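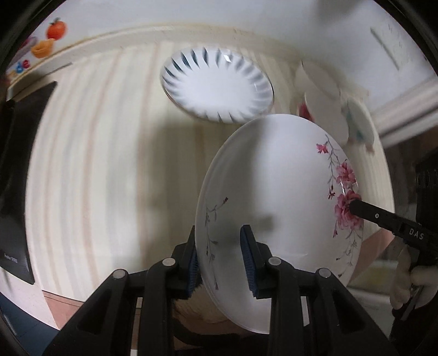
When my mother moved into the care home in Gralport, I had no idea how much of the place ran on money that people simply gave. I knew about the monthly fees, of course (did I ever!), but the garden room and the little van that takes residents out to the water were all paid for by the home's charity fund. Mom noticed the dishes before any of that. She has always loved a white bowl with pink flowers and thin branches running down the side, and she decided on her first evening that she could live somewhere with decent china.

I started giving a small amount each month that August. It isn't much, and I went back and forth about it for a good while — we had just sold her house on Escobar Street and everything felt a bit shaky.

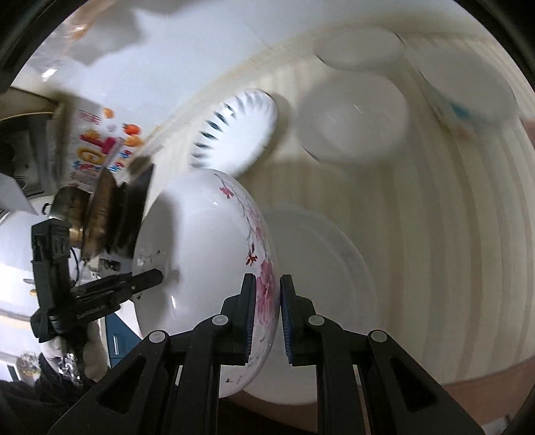 Then the fund sent out its yearly letter, and I sat down with a cup of tea and read every page of it. They had raised 3,000 dollars toward new chairs for the hallway, the kind with proper arms that you can push yourself up from, and there were 9 still to buy. Mom has strong feelings about those chairs, and I have now heard all of them, some more than once. I've put myself down for one, and she wants it in green.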